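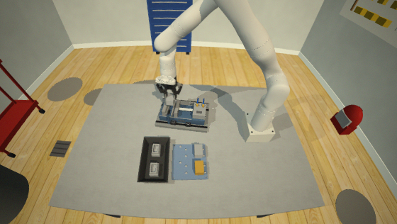

Is a paid "home energy audit" worth it, or just a sales call with a clipboard?

Posted by Paloma Delacroix, May 21, 2019

We use cookies to remember your settings. By staying on this page you accept our cookie policy.

Our electric bill last month was $288, in a house with gas heat and two people in it. A company called Karkberg left a flyer offering a "whole home audit" for $204, which they knock off the price if you buy insulation from them. That last part bothers me. If they make their money on insulation, I have a pretty good guess what the audit will find. 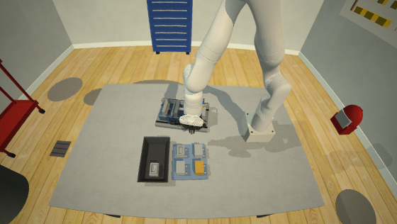

The house is a 1960s ranch on the Atthorpe side of town. The attic has some old batts in it, and I have never looked at them closely. Has anybody paid for one of these and gotten something out of it besides a quote?

atticrat

I paid for one in Davcombe two years ago, from a different outfit. The guy spent most of his visit in my driveway on the phone. The report had my neighbor's square footage in it.

Anyway, gas heat and a high electric bill doesn't say insulation to me. It says something is running that shouldn't be. Old dehumidifier, second fridge in the garage, well pump, electric water heater. Buy a cheap plug-in meter and check the small stuff first.
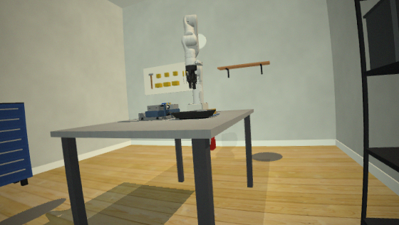
For the big stuff, turn everything off, go look at the meter outside, then flip breakers on one at a time. Takes an hour and costs nothing. Mine was a crawl space heater the last owner left on.

Texier_fan_73

just get solar

m. in the valley

I'd skip solar until you know where the power is going. A real audit includes a blower door test, where they put a big fan in your front door and measure the leaks. Ask Karkberg on the phone if that's in the price. If they start talking about "thermal comfort," hang up.

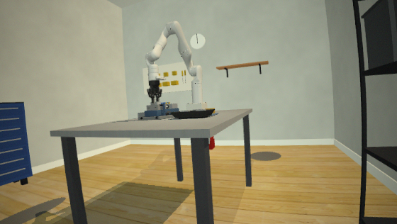
Also ask whether you keep the written numbers if you don't buy anything. Two places told me no. Check with your utility too, mine had a cheaper audit with no insulation to sell, though the wait ran into June and the report was pretty thin.

Last updated: two days after posting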